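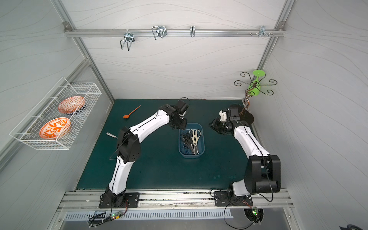 Mixed scissors in blue basket
Gitville Equipment Library
Shelf code: Stamel 17
Loan period: 10 days
Deposit: £10

A mixed lot of scissors for kitchen and craft use, lent out together in a blue plastic basket. Most have black handles, in more than one size. The lot also includes a cream-handled kitchen pair and a lighter pair with pale pink handles.

The cream pair is the one to take for kitchen jobs. The blades are long and slim, with a textured grip section above the pivot and a small notch in one blade. It is an older pair and the handles are marked. The pink pair has thin blades and suits paper, ribbon and thread. Please don't use it on card or wire.

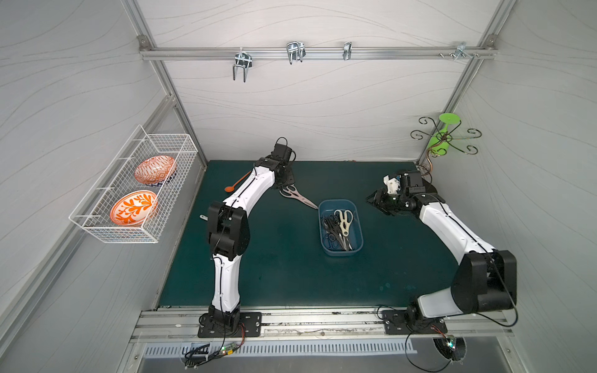
Pale pink pair, with the orange plastic spoon.

Loose spoons are listed separately under Kitchen Small Items, and you can add them to the same loan. The orange one is plastic, so keep it away from hot pans.

Storage
Scissors go back in the basket with the blades down and the handles up. Close each pair first. Don't push them in — if a pair catches on another, lift both out and start again.

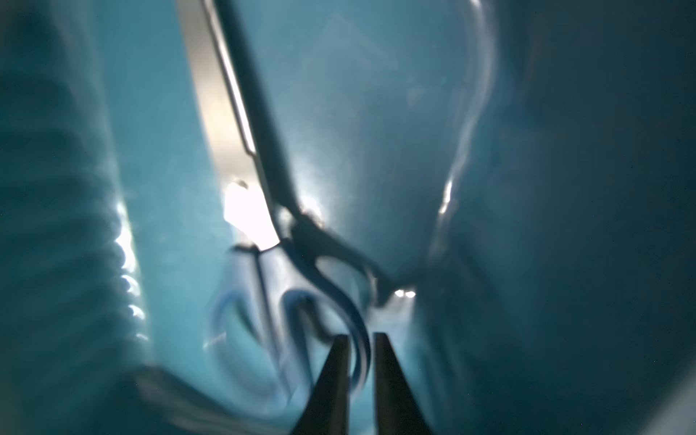
Cleaning
Wash by hand in warm soapy water, rinse, and dry fully before packing, paying attention to the pivot. No dishwasher, please. The basket can be wiped with a damp cloth. If a pair has got sticky from tape or glue, a little cooking oil on a cloth will shift it. Wash it again afterwards.

Also available
Steel spoon with a white handle, red dots and printed lettering. Plates can be borrowed too, from the next shelf along.
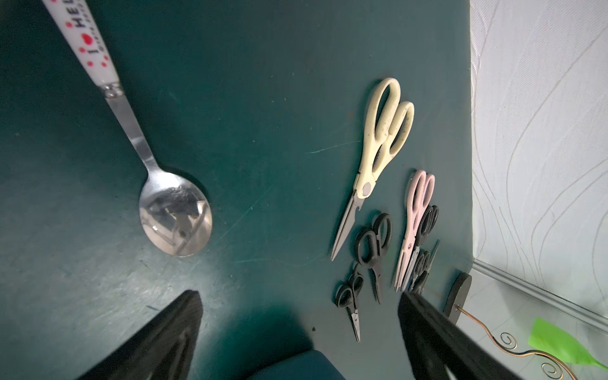 Left-handed scissors are not part of this lot. Ask at the desk for the Warkex pair, which is lent singly.

Sharpening is done every March by Arben Pavlović. If something is blunt before then, tie a bit of string round the handle when you bring it back and tell us which pair it is.

Bookings: Charito Magbanua, at the desk
Repairs and missing items: Hamish Kinnear
Page last checked 7 September 2026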